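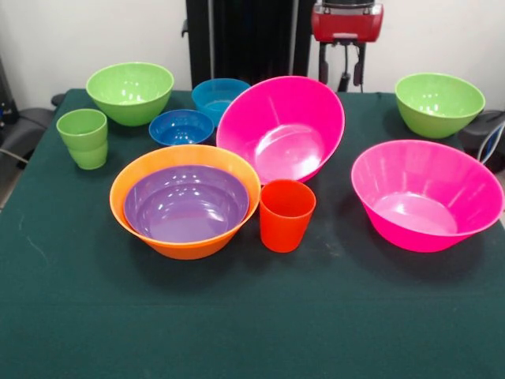
# About us

Hello, and thanks for looking us up. I'm Shirley Li and I run Prustudier, a small workshop that tries to find out whether machines can do the boring jobs at home and on the shop floor yet. The short answer is "some of them, slowly, if you set things up nicely". The longer answer is what we get paid for!

## How it started

I spent years at a catering hire firm called Jaiswal, mostly in the wash-up area, where plates and bowls came back by the crate and had to be sorted, stacked and sent out again. Every so often a salesman would turn up with a film of a robot doing it all beautifully. My boss would ask me if it was real, and I never had a good reply. So I went back to college in the evenings, learned enough to be dangerous, and opened Prustudier with one arm, a second-hand desk and a loan from my sister (paid back, in case she reads this).

## What we do

People bring us a chore and we try it. Stacking bowls, putting cups together, folding tea towels, filling shelves, packing small boxes. We write down every go, good or bad, and at the end you get a plain report with the numbers in it and my opinion on whether to spend your money.

Stacking is the one I get asked about most, and it's a lovely test because anyone can picture doing it. You pick up a bowl by the rim, you pop it in a bigger one, done. For a gripper with two fingers it's a real puzzle. Shiny plastic throws back bright spots that can confuse the vision side of things, a tilted bowl has its rim at a funny angle, and two cups pushed together can look like one tall one. Then there's the order. Put a wide bowl into a narrow one and you've made a wobbly tower, and you have to take it apart again before you can get on.

Our longest run so far was for Seralport, who fit out canteens. We did 3892 tries at picking up a single piece and putting it inside another, and 1225 of those were with pieces the arm had never handled in practice. It did well with deep bowls. Shallow ones were a pain, and I lost most of October to them.

## So, can they do it yet?

If your bowls are all one size and always turn up in the same place, yes, and you could have had a machine for that years ago. If it's a mixed pile on a kitchen table, I'd wait. A person is still miles quicker and doesn't need me standing next to the stop button. I do think it's coming though, and I'm more cheerful about it than I was when we opened. Cloth is another matter. Please don't ask me about fitted sheets.

## Working with us

A basic trial is 100 tries at one job, with a day of set-up first. Send us the actual things you use if you can, chips and scratches included, as brand new samples always flatter the robot. We don't sell arms and we take no commission from anyone who does.

We're at Unit 228, Prerska Yard, up the outside stairs. Ring before you come, as we can't hear the door when the arm's running, and I'll put the kettle on (by hand, for now).

Shirley

*Page last updated 1 December 2018*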